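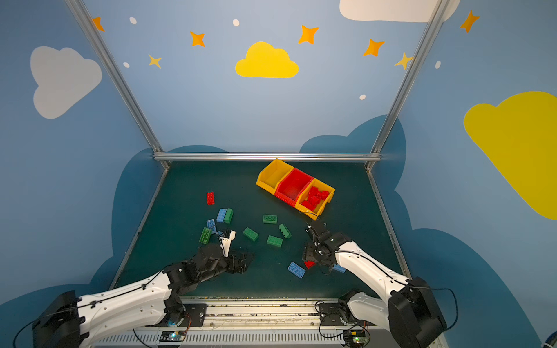
**Plulter** wrote:

I must disagree with the advice given on the previous page. A family should not wait for the school to reopen before asking for a review of a child's care plan. Juvenile arthritis does not follow the school calendar, and a plan written last fall may no longer match the child's joints, medicine or stamina. The request should be made in writing now, even if the meeting itself has to take place by telephone.

---

**Shahla Ghaffari** wrote:

Thank you for the reply. I should set out our position more fully, as some members have joined the thread since my first post.

Our daughter is seven and was diagnosed with arthritis in both knees and one wrist. She attends school in the Drostham district. Her present plan allows her extra time between classes, a second set of books at home and rest during gym. It does not mention handwriting, and her wrist has become the greater difficulty. She was told that she could type "when needed," but no one has written down who decides when that is.

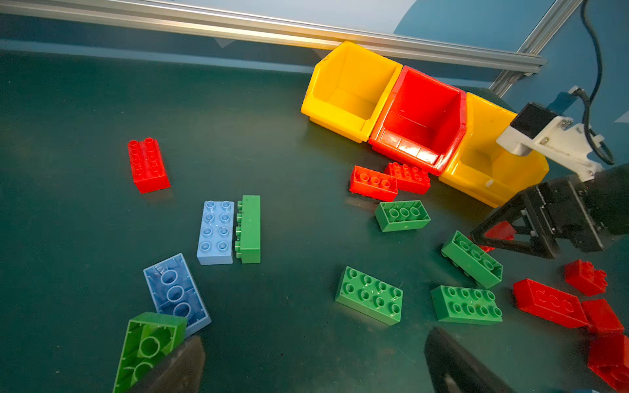

The district has informed us that all reviews are on hold and that ours will be scheduled in October. I have asked whether a short written change could be added before then. The answer was that changes are made only at a full review. I would be grateful to hear from any family that has received a different answer.

---

**Kordestani** wrote:

Our family received the same answer from another district, and we accepted it. I respect the view expressed by Plulter, but I do not share it. A review held by telephone, without the physical therapist and without anyone having watched the child write, may produce a weaker plan than the one already in place. We waited, and the meeting we finally had was thorough. It lasted 2 hours and the therapist attended all of it.

I would suggest using the interval to keep a daily record. Ours noted the time of waking, how long the stiffness lasted, which tasks were stopped early and any medicine given. The school nurse found it more useful than our own account from memory.

---

**Plulter** wrote:

The daily record is sound advice and I support it. Waiting is another matter. If the request is not on file, the family has nothing to point to when the fall schedule fills up. Please also note that asking for a review does not oblige the family to accept whatever is offered at the end of it.

Plera, the parents' network to which I belong, published its member survey on 4/29/20. It drew 1,029 responses. The section on school plans is worth reading in full, particularly the comments on handwriting, which many parents said had been left out of the first plan entirely. A sample request letter is attached to the same report. 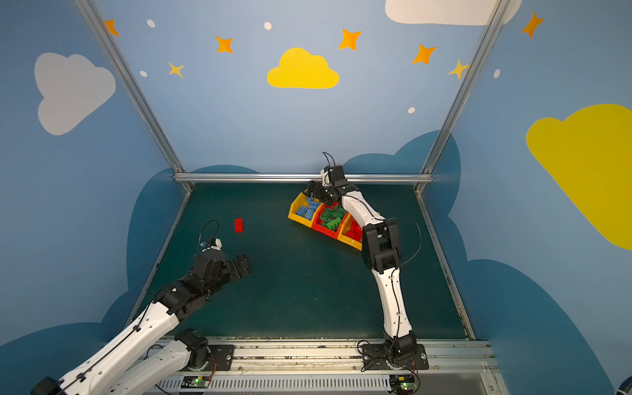
*Robot arms and a green work surface, inside painted blue walls.*

The letter is short. It names the condition, states what has changed, lists the support requested and asks for a reply in writing. Members are free to copy it. I would add a note from the child's rheumatologist if one can be obtained without a visit.

---

**Shahla Ghaffari** wrote:

I have read the sample letter and will adapt it. Our rheumatologist's office has agreed to send a note covering 3 points: typing for any written task longer than a paragraph, a break for the wrist on request, and no loss of marks for unfinished copying.

My remaining concern is tone. We have a good relationship with the classroom teacher, who has been generous with her time, and I would not wish her to read the letter as a complaint. I intend to speak with her before it is sent.

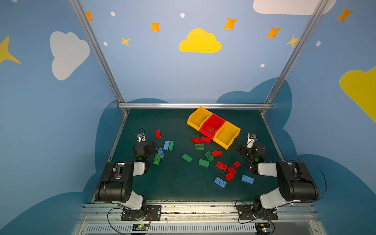

**Kordestani** wrote:

Speaking with the teacher first is wise, and I withdraw part of my objection now that a medical note is available. I would still ask the district to confirm that the October meeting will go ahead with the therapist present, whatever is agreed by telephone before then. In our case an early change was treated as the full review, and it took a second letter to have the meeting put back on the calendar.

---

**Plulter** wrote:

That is a fair warning. A single sentence would cover it: "We ask that this change be added without replacing the full review." Please let the thread know what the district says.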